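Friday, September 2, 2022

Bad afternoon with the gripper. We were on the drinks set again, and the left finger stopped opening all the way. I would squeeze, it would close, and when I let go it came back halfway and stayed there. Wilmer had tightened the screws before lunch and said it was fine then.

I carried on longer than I should have. The soda water can is a nuisance at the best of times because the metal gives, and with one finger dragging it was being pushed over to the right on every grip. I logged 426 as the first bad take, but I think it began earlier and I missed it.

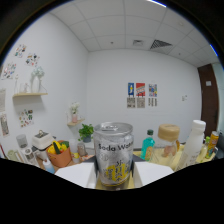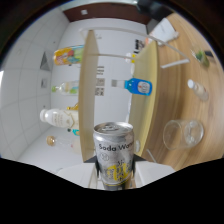 Then I did the stupid thing and put my thumb in behind the finger to free it while the trigger was still held. It let go all at once and caught me across the nail. No blood, but it has gone dark and typing this is slow. Adjoa made me write it in the accident book -- fair enough, I would have told her the same.

She thinks it is the return spring. Alcides thinks grit in the slide. He had the same thing at Trurholm in December and a clean cured it for a week, then it came back. He has taken ours apart on his bench and Putevach are sending two springs, though they wouldn't say when.

So the last 10 takes are marked not to be used, and I have to go back through the ones before 426 on Monday. Wants doing with fresh eyes. Must also ask Édgar whether the spare is still at Honthorpe.

Thumb throbbing. Early night.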